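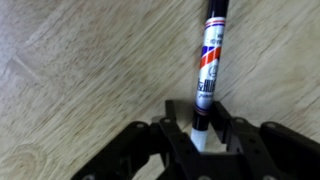
A marker held by its white lower segment in the two-finger gripper, over the Skesdale bench.

A gripper that reports "object held" is reporting finger position and motor current. It says nothing about slip. The pick cell at Skesdale ran on that signal from February until the fault that stopped it, and the fault report still lists the cause as operator setup. I think that finding is wrong.

The run was 200 transfers of a glossy marker. In 59 of them the marker rotated in the fingers during the lateral move, and in 4 it left the gripper entirely. The controller logged all of the rotated transfers as good. Finger gap had stayed within tolerance, and a round barrel can turn a long way without changing the gap.

The proposed fix is more grip force. That treats one part on one surface, and it moves the failure to whatever thin-walled item comes next. The Undow cell tried it and cracked housings for almost a month.

A wrist camera was already fitted and already recording. Comparing barrel angle at pick and at place would have flagged every one of these transfers – the stripes on the label are enough of a reference. The check should be a condition of release, and the cell should stop when it fails.

Rirkodgate Automation Notes, Oct 3, 2018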